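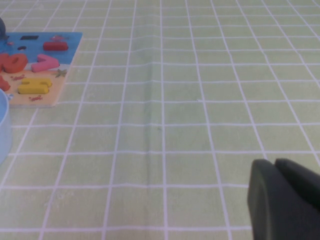

Home Days Out Indoors Fairs and Open Days Archive Contact

An afternoon at the Kotetstead toy library

Posted 2025-08-12

We had been meaning to go to the Kotetstead open day for ages, and what with one thing and another (a cold, a car that wouldn't start, a cousin's wedding) it took us until this summer to get there. The toy library is up the hill behind the old Gullo bakery, and if you are coming by bus from Neter you will want the stop after the bridge, as the one before it leaves you with a very steep lane and nowhere to sit down. It took us 18 minutes from the station at a four-year-old's pace, which included a good long look at a cat.

You pay nothing to get in. There is a book to sign and a jar for the tea money, and then you are free to wander about and try whatever takes your fancy. I had thought we would stay half an hour. My sister had thought the same, and the pair of us were still there when they started stacking the chairs!

The first room

The first room is mostly for the very little ones, with soft blocks and rattles and a dolls' house that I would have been glad to move into myself. Andri Ruchti, who was showing people round, told us they lend out over 31 toys in an ordinary week and that the dolls' house is the only thing that never leaves the building, on account of the stairs. He was very patient with all my questions, and I'm afraid I had a good many.

We had our tea there, and a slice of something with plums in it. My niece did not sit down for hers. She had seen through the doorway that there were puzzles in the next room, and once she has seen a puzzle you may as well pick up your cup and follow.

The sea board

I fell for this one completely. It is a big blue wooden board made up to look like the bottom of the sea, with the water going down into sand, and there is such a lot to find on it. Chunky numbers sit in cut-outs of their own shape, and little sea creatures are printed in between, among them an orange seahorse, a pale blue starfish and a green fish with a yellow face who looked to me rather like my old geography teacher. Coloured blocks go along the edge, each with a silver screw through the middle. My niece was all for the numbers, while I could have spent the whole afternoon with the fish. 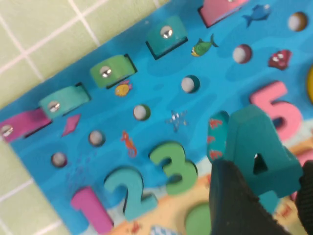
Numbers and bowls

What I liked best was the way they had laid things out for sorting. The board was flat on the table, on a pale green cloth with white squares, and there were three plastic bowls lined up in front of it. The pink one had a handwritten label on the rim, 数字, which is Chinese for "numbers", and a dark navy 9 was lying in it. It's such a simple idea, and I have since done much the same at home with cereal bowls and an old jigsaw, though my handwriting is not nearly so nice.

There is plenty for older children as well, with the bigger numbers going up to an orange 10 and then the signs for sums,

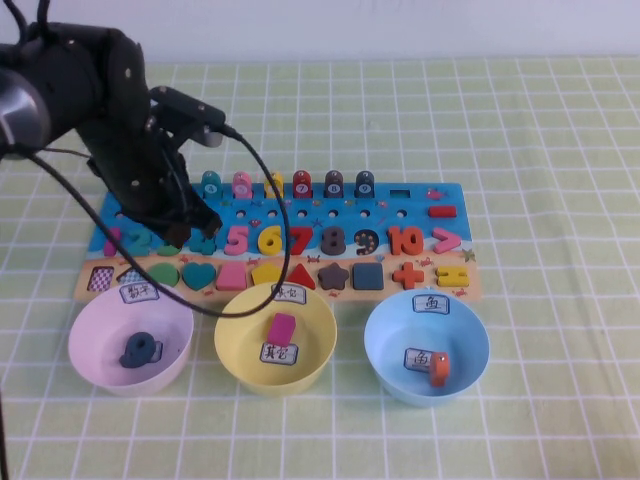 and after those the shapes down on the sandy part, a teal heart and a green semicircle and a yellow pentagon among them. My niece is firm that the heart is the best piece and would not hear a word said for the star.

Before you go

Borrowing is by the fortnight and you can take 2 toys at a time. Bring something with your address on it, which we had not. There is a small shop next door, Kuipers, that does sandwiches and very good cheese scones, and they didn't mind in the least about the pushchair. The next open day is in September, and we shall be going back with a proper bag this time and the right piece of paper.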